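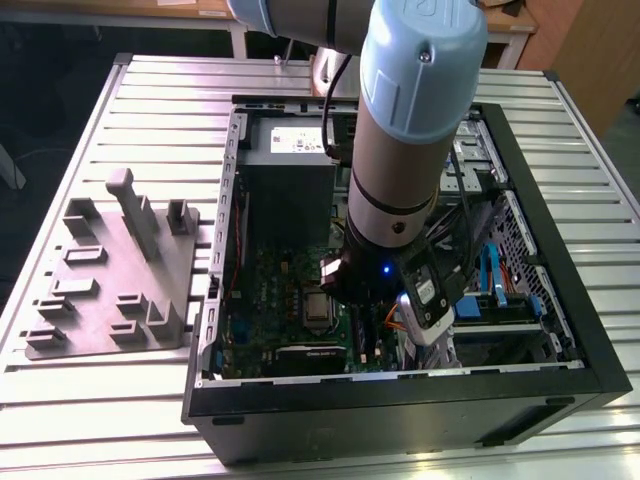
一、上次纪要确认
12月纪要无修改,通过。Kaj Þorgeirsson 提醒,第三条里“夹爪”和“手指”混用,以后统一:整体叫夹爪,接触件叫手指。

二、机箱内作业规范(草案第二版)
Chrysoula Vrettos 主讲。她先说,这一版比上一版好读太多了,Pillesden 的同事拿去试读,当天就回了意见,大家听了都很高兴!逐条讨论如下:

2.1 机箱一律侧放、敞口朝上,放在铝型材台面上。开工前由操作员用手推一下,确认不会滑动。通过。

2.2 手臂从上方竖直进入机箱,进到箱沿以下后限速300毫米/秒。Kaj 认为靠近主板时还应再慢,建议距板面90毫米以内另设一档,数值待测。原则通过。

2.3 线缆。讨论最久的一条。机箱里本来就有电源线、SATA线,手臂自己还带着线往下走,两边都要管。议定:箱内松散线束先归拢到一侧再启动程序;手臂侧线缆每班检查一次固定点,磨损即换。Grenell 那边用的是软质扎带,反馈很好,先照他们的做法。

2.4 机箱必须断电并拔掉电源线,等待时间写进作业卡。防静电接地点要在台面上标出来,位置由 Kaj 定。通过。

2.5 夹具板放在机箱左侧,换板后重新校准,不得沿用旧坐标。Chrysoula 补充,板上定位块的编号方式下次单独讨论。

2.6 手腕指示灯的颜色含义目前各站写法不一。Carbone 站的对照表最清楚,拟作为统一底稿。大家一致赞成,终于不用再翻三本手册了。

三、试运行
Vevine 工位承担第一轮,目标400次取放,全部记录夹持力和中止原因。Kaj 特别希望中止记录写得细一些,哪怕只是“觉得不对劲就按了急停”,也照实写下来,这类记录对修订规范帮助最大。按急停不需要事后说明理由,此句加进总则。

四、待办
Chrysoula:改完2.2和2.3,发第三版。
Kaj:测近板限速;标接地点;向 Carbone 要指示灯对照表原件。
Vevine 工位:备好记录表,表号688。

五、其他
有人问规范能不能配一页图解贴在工位旁。都说好,Chrysoula 已经在画了。

下次会议下午两点开始,地点不变。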